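Prallance Housing Fund: progress report, September

The Yammine project now has 42 furnished rooms open for short stays in Plirnirport, four more than planned. Guests spent 1,082 nights in them this quarter.
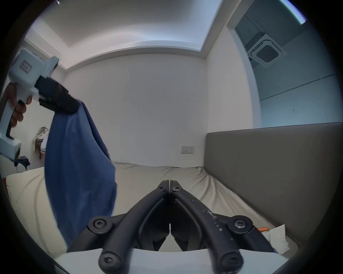
Linen costs stayed within the grant. Jirnex renewed the laundry contract at the old rate, with pickup at 7 a.m.
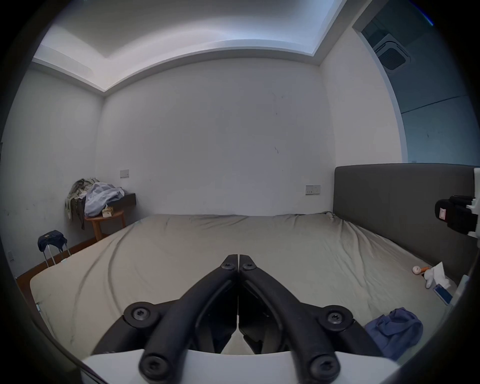 Reading time: 4 min

Two rooms are closed for plumbing work and should reopen next month. We ask to move $500 from travel to repairs. The waiting list is still long, mostly families.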